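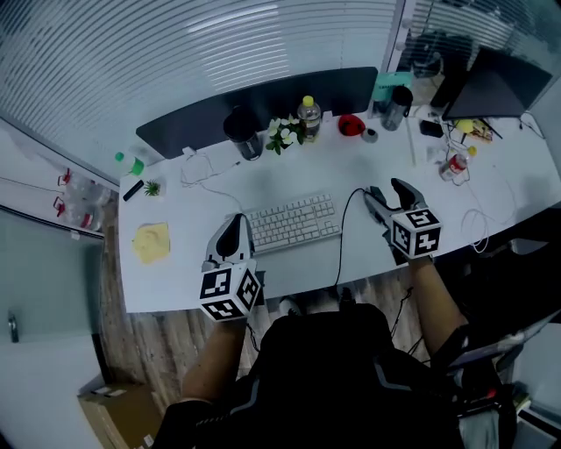
Why did we move our builds off our own laptops and onto a shared build server?
Because the same code produced three different programs on three different laptops, and the one that worked was never the one we were about to hand in.

Plirnside: Building a Timetable App the Same Way Twice
Project report, second-year software practice
Conall Mac Carthaigh and Lesego Mofokeng
5 August 2023

Background

Plirnside is a small web app that reads a bus timetable and tells you which bus you have already missed. It was meant to be the whole project. By week three it had become the excuse for the project, and the real work was getting it to compile for anyone other than Conall.

Conall had a newer version of the compiler. Lesego had an older one, plus a settings file inherited from a previous course that she was afraid to delete. Our tutor, Dr. Ó Briain, had a clean machine and a low opinion of instructions that begin "first, make sure everything is installed." He sent back our first submission with one line of feedback, and it was the error message.

What we set up

We used Cisstead, the department's build server, which checks out the code after every push, builds it in a fresh folder and runs the tests. Dependencies come from Memunum, the department's package mirror, with every version number written down in one file. Neither of us may edit that file without the other looking at it. This rule was added in July, after an incident on Lesego's side that she has asked me to call an upgrade.

Secrets such as the database password live in the server's settings. They used to live in the code. We changed the password too, a day later than we should have.

The first green build took 223 attempts. Most of those were Conall changing one line in the build script and pushing again to see what happened - a method he defends, though he couldn't find it in the course notes.

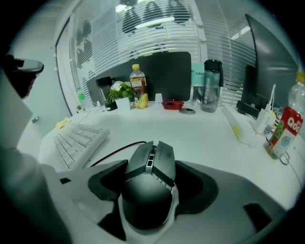 Results

A full build with tests now takes 900 seconds from an empty folder. We had hoped for less. Most of the time goes on downloading packages, and caching them brought a normal build down to a length you can wait through without opening another tab.

The test suite has 1,926 checks. Before anyone is impressed, 800 of them were generated by a loop over the timetable and all ask whether a departure time is a valid time. They did find one bus leaving at 25:10, which we reported to nobody and fixed by hand.

What went wrong

Case-sensitive file names. Both of our laptops treat Route.js and route.js as the same file and the server does not. We lost an afternoon to a capital R.

Two tests depended on the current time and failed every night after midnight. For a while we just stopped pushing after midnight. They now use a fixed clock.

Left to do

The server builds the app but doesn't deploy it. Deployment is still Lesego copying a folder across and sending Conall a message that says "try now." We would also like to retire the old settings file. It is still in the repository, and the build fails without it.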